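Zweiarmiger Pipettierplatz in der Werkstatt, Teil 3: Ständer, Rack und Greifpunkte

Stand: 28. März 2021

In den ersten beiden Teilen ging es um das Verschrauben der Arme und um die Verkabelung. Beide Arme sollten jetzt auf der Platte stehen, über den Hub ansprechbar sein und nach dem Einschalten ihre Grundstellung anfahren. Wer noch nicht so weit ist, fängt besser dort an. In diesem Teil werden der Pipettenständer und das Rack eingerichtet und die Greifpunkte eingelernt.

Benötigt werden:

Pipettenständer mit durchgehender Querstange
eine Einkanalpipette mit Fingerhaken, Volumen bis 1000 µl
Rack aus klarem Acryl
ein paar Röhrchen, mit und ohne Schraubdeckel
gefärbtes Wasser
doppelseitiges Klebeband, dünn
Lineal, Bleistift, Kreppband
Steuersoftware Cunon, eingerichtet wie in Teil 2

Der Ständer

Wir haben zuerst mit einem Karussellständer von Plakden gearbeitet. Der dreht sich bei jeder Berührung ein kleines Stück, und danach stimmt kein Punkt mehr. Ein Ständer mit zwei Seitenteilen und gerader Stange ist für den Anfang einfacher. Die Pipette hängt mit dem Haken über der Stange und lässt sich nach vorn abnehmen.

Den Ständer parallel zur Wand ausrichten, mit dem Lineal an beiden Füßen nachmessen und erst dann festkleben. Unter jeden Fuß kommt ein Streifen Klebeband. Die Platte vorher mit Spiritus abwischen und trocknen lassen. Wer später umbauen will, klebt zuerst Kreppband auf die Platte und das doppelseitige Band darauf.

Die Pipette in die Mitte der Stange hängen. Sie kann seitlich rutschen, deshalb die Position mit einem Bleistiftstrich auf einem Stück Kreppband an der Rückseite der Stange markieren. Vor jedem Durchlauf prüfen.

Das Rack

Das Rack steht vor dem Ständer, etwas nach rechts versetzt. Der rechte Arm hält das Röhrchen, der linke ist für die Pipette vorgesehen. Umgekehrt geht es auch, dann müssen aber alle Punkte gespiegelt werden, und das kann Cunon in der Version, die wir benutzen, nur für einzelne Posen.

Für die ersten Versuche das offene Röhrchen ganz rechts einsetzen. Dort kommt der rechte Greifer am leichtesten heran. Gefärbtes Wasser ist besser als klares, der Füllstand lässt sich damit auch auf den Kamerabildern ablesen. Höchstens bis zur Hälfte füllen.

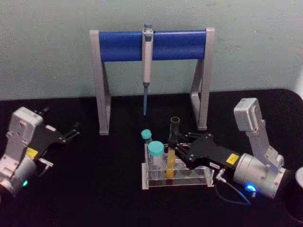 Bevor die Greifpunkte gespeichert werden, die Greifkraft herunterstellen. In Cunon steht der Wert unter Greifer, Kraftgrenze. Ab Werk ist er für Kunststoffteile gedacht und für Glas zu hoch. Wir haben mit der kleinsten Stufe begonnen und uns hochgearbeitet, bis das Röhrchen beim Anheben nicht mehr rutschte. Bei uns war das Stufe 4. Mit anderen Fingern wird es eine andere sein. Schutzbrille tragen, solange mit Glas probiert wird.

Greifpunkte einlernen

1. Beide Arme in Grundstellung fahren und die Geschwindigkeit auf die niedrigste Stufe setzen.

2. Den rechten Arm freischalten und von Hand über das Rack führen. Die Finger stehen offen, links und rechts vom Röhrchen, oberhalb der Rackplatte. Pose als „Rack_vor“ speichern.

3. Senkrecht absenken, bis die Finger am oberen Teil des Röhrchens liegen. Sie dürfen die Acrylplatte nicht berühren. Greifer schließen, Pose als „Rack_halten“ speichern.

4. Greifer öffnen und auf demselben Weg zurück. Nicht seitlich herausfahren, daneben stehen die anderen Röhrchen.

5. Den linken Arm freischalten und von der linken Seite an den Ständer führen. Zwischen Greifer und linkem Ständerfuß eine Handbreit Platz lassen. Pose als „Staender_vor“ speichern. Die Software nimmt keine Umlaute an.

6. Beide Vorpositionen nacheinander anfahren lassen, dann gleichzeitig. Eine Hand bleibt am Not-Aus.

Beim gleichzeitigen Anfahren kann Cunon mit Fehler 1267 abbrechen. Das ist die Abstandsüberwachung zwischen den Armen. In der mitgelieferten Konfiguration ist der Mindestabstand für eine größere Platte eingetragen. Den Wert in der Datei für die Arbeitszelle verkleinern und neu laden. Die Überwachung selbst bleibt eingeschaltet.

Kabel prüfen

Das Kabel am Greifer braucht eine Schlaufe, die auch in der am weitesten ausgestreckten Pose nicht spannt. Liegt sie auf der Platte auf, darf sie nicht unter das Rack geraten. Die fertigen Kabel von Ellance waren uns dafür zu steif.

Handgelenkkamera einstellen

Jetzt die Kamera am Handgelenk zuschalten und den Arm so stellen, dass Stange und Pipette zusammen ins Bild passen. Ein schräges Bild ist kein Fehler, die Drehung wird bei der Kalibrierung herausgerechnet. Wichtig ist, dass die Pipette bis zum unteren Ende des Schafts sichtbar ist. Die Skala muss nicht lesbar sein, das Volumen wird von Hand eingestellt.

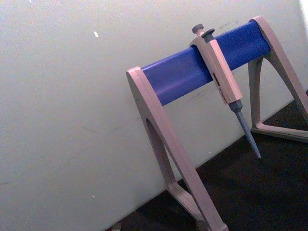 Pipette ohne Spitze am Ständer, Blick der Handgelenkkamera.

Belichtung auf manuell stellen. Mit Automatik regelt die Kamera bei dunkler Platte und heller Wand ständig nach, und die Kantenerkennung springt. Der Kalibrierablauf nach Didenko ist in Teil 2 beschrieben und wird hier mit derselben Vorlage wiederholt. Danach die Konfiguration sichern, am besten mit den gespeicherten Posen in einem Ordner.

Im nächsten Teil nimmt der linke Arm die Pipette von der Stange.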